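"I still have the smell of it in my hair"

A talk with a woman who dyes wool with plants in Wurwood

2024-11-13

When I arrived to Wurwood the rain was already heavy, and the woman I came to interview was standing in the door with a wooden spoon in her hand. She asked me not to write her name. In the town everybody knows her as the dyer, and she says this is enough. For eight years she colors wool with plants, and she sells the yarn at the market in Trerkbridge and to one small shop called Sollanico, which takes most of the blue.

We sat in her kitchen. I asked first the question that I suppose everyone asks, how does a person start with such a work.

"With onions," she said. "I was cooking soup for a lot of people and I had a bag full of skins. My aunt used to color eggs with them. I had one ball of white wool from a sweater I never finished, so I put it in the pot. It came out orange like a fox. I did not sleep that night, I was thinking what else is in the kitchen."

After the onions came walnut shells, then the leaves of birch, then madder root, which she first bought and later planted behind the house. She told me that madder needs patience, three years in the ground before you can dig it. Her first harvest was small and she used all of it for one shawl. She does not sell this shawl, although two people have asked.

Before the yarn she worked in the office of a transport company, and for a long time she did both. I wanted to know if it was hard to leave a steady salary.

"It was not one big decision," she said. "First I asked for four days in the week instead of five. Then three. Then my boss asked me, are you still working here? And we both laughed, and I understood that no, not so much anymore."

The first winter without the salary was not easy. She had made 193 skeins for the December market in Trerkbridge, and it snowed so hard that the road was closed for the most of the day. She sold eleven. The rest she carried home and put under the bed. "I slept on top of my whole money," she said. But in the spring the owner of Sollanico came to look, took a few skeins in every color, and after one month wrote to ask for more.

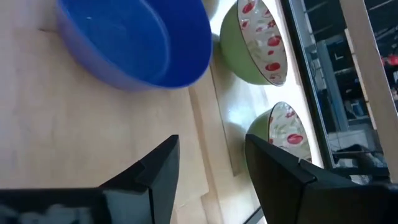 She is careful when she speaks about the money. The wool comes from a farm called Pärn, where they keep an old kind of sheep with a coarse and strong fleece. She pays more for it than she would pay for wool from a big supplier, and she does not think she will change. "I can go there and see the animals. I know which year was dry, because I feel it in the fiber. In a dry year it breaks in my fingers. How can I explain this to a customer? I cannot, so I only tell them the name of the farm."

Last year she dyed 2,000 skeins, more than ever before, and she does not wish to repeat it. Her wrists were painful until the summer. This year she makes less and has raised the price a little. Some customers complained. One lady from Trerkbridge told her that in the supermarket you can get a whole sweater for this money, and the dyer agreed with her that yes, you can.

I asked about the blue, as it is the color people come for. She became more serious.

"Blue is a different animal. The other colors, you boil the plant, you put the wool, you wait. With indigo you must keep the vat warm and you must feed it. It is more like bread, like a sourdough. If I go away for a few days, I ask my neighbor to look at it, and she hates this, because it smells terrible."

The nice part, she explained, is that the wool comes out of the vat green. Only in the air it turns to blue, in one or two minutes. She has seen it many hundred times and still she calls her husband to come and look. He comes, she said, but now he brings his newspaper.

There are days when the vat does not want to work, and she does not always know the reason. She keeps a notebook with the weather, the temperature, the amount of everything. I was allowed to look inside. The writing is very small and on some pages there is only one word, "bad," with a line under it. On one page from the spring I read "better, but why" and nothing more.

Twice in the year she teaches a course for beginners. She was against the idea at first. She is a shy person and she thought she would have nothing to say for a whole day. Now she likes it, although she is tired after.

"People want to get exactly the color from a photo. I tell them, you have other water than that person. In my old apartment I had hard water and my yellow was like mustard. In this house it is softer. You should first learn your own water." She stopped to look for the word. "They are disappointed until lunch. After lunch they don't care anymore and they put everything in the pot."

I asked what is the most usual mistake. She said that it is hurry. Beginners take the wool from hot water directly to cold, or they rub it, and then they have felt. She has a hat that was once planned as a pair of socks, and she wears it in the garden.

When the rain was finished we went outside to see the madder. In November there is not much to see, only brown stems lying on the soil, and she pushed the earth away with her shoe to show me a root, thin and reddish. This bed is for the next autumn. She wants to try a darker red, nearly brown, that she saw once on an old blanket in a museum and could not forget.

Does she think to take an assistant? She shook her head, and then she said maybe. A girl from the last course has written to her two times. "She has good hands and she doesn't talk too much. But I would have to clean the second room - and in the second room is all the wool."

Her yarn will be at the December market in Trerkbridge again, if the road is open.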